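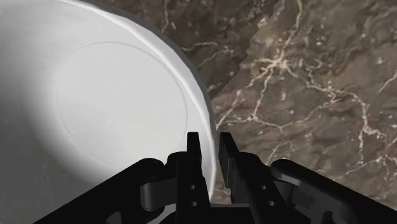

Simulated gripper won't hold a bowl by the rim - fingers or friction?

Posted by millpond_tech in Robots and Automation, Help and Repair

Hi all, bit stuck and short of time so sorry if this is a mess.

We have one cell at Whiteley that picks bowls off a stone worktop and puts them on a rack. Parallel gripper, two fingers, linkage type, comes down from above and takes the bowl by the rim - one finger inside, one outside. Before anything goes on the real arm we run it in the simulator first. Same gripper model, plain white bowl, stone-patterned top.

Approach is fine. Fingers end up open either side of the rim, as they should. Then close, lift, and the bowl slides out or tips and swings round on the fingertips. Last batch was 200 runs and it dropped the bowl on 63 of them. Real cell drops the odd one but nothing like that.

What I've tried:

- closing slower. No differnce
- more grip force. Worse, bowl jumps sideways
- moving the approach further round the rim. Bit better one side, worse the other
- rebuilt the gripper from the Callent file in case I'd broken a joint. Same

Fingers are set up as one long box each. Rim on the bowl model is slightly faceted, don't know if that matters. Right fingertip also leans out a bit when open, left one stands up straighter. Could be the view, could be a joint offset, haven't checked.

Where would you start? Need to hand this over before August.

hexkey_and_tea

Friction first, always. Whack it up to something daft and see if the bowl stays put. If it does you've found it. If not it's somethng else.

Also check the bowl's mass. I had one come in at 6 kilos once off a bad import, wondered for a whole afternoon why nothing would lift it.

slowaxis

Would not start with friction. You can hide nearly any fault by turning friction up and then it bites you on the real arm.

Had very near the same thing on our Kitunham cell, though that was trays. In the order I'd do it:

Turn on the collision shape view. Look at the shapes the physics uses, not the nice rendered ones. Two very different things. Your bowl may well have been wrapped in a single convex hull, in which case the inside is solid as far as the simulator cares, and your inner finger is being pushed out of a lump it can't see. Would explain the sideways jump when you add force. Fix is to split the bowl into pieces - ours came out at 746 after the first go, far too many, ran like treacle. Bring it down till the rim still looks like a rim and stop there.

Facets next. Flat pad on a flat facet, fine. Flat pad on the corner between two facets is more or less a line contact and it will pivot. You said better one side and worse the other when you moved round, which smells like that to me. More facets on the rim only, leave the base alone.

Then the lean. Don't guess from the camera. A close view from above will make one finger look tipped when it isn't, or it really is tipped, and you can't tell by eye. Read the joint angles with the gripper fully open and again closed on nothing. Left and right should match with the sign flipped. If they don't, one side isn't following the other properly. On a linkage gripper like that the loop often gets cut when the file is converted, and one bar just trails along behind. Stick the missing constraint back in.

Last, the single box per finger. Put a separate small box on each tip for the pad with its own friction value. The long body should not be touching the bowl at all. If it is, you're going too deep, so lift the approach height a touch.

One change at a time, and the same seed every time. Otherwise you're comparing nothing.

Then friction. Measure it off the real pads if you can - bowl on the pad, tilt till it slips, note the angle. Five minutes.

millpond_tech

Right. Collision view on. It WAS a hull, whole inside of the bowl filled in solid. Felt a proper fool.

Split it, and it holds a lot better. Still get some pivoting, going at the rim facets next. Joint angles not matching when closed either, so that's on the list too. Mass was fine, thanks for the thought.

Will do the tilt test when the cell's free, probably after 4pm.

gantrygoat

Same problem with mugs here. Henham setup, different gripper. We gave up on the rim and went for the handle. Probably no use to you with a bowl but there you go.

Do check your timestep though. If it's too coarse thin walls let the finger straight through, and a bowl wall is thin. Halve it and run the batch again. If the drops change much it was too big to begin with.

slowaxis

Good shout on the timestep, forgot that. Do it before the facets, it's quicker. And save a copy of the old bowl file somewhere before you start cutting it about, I didn't.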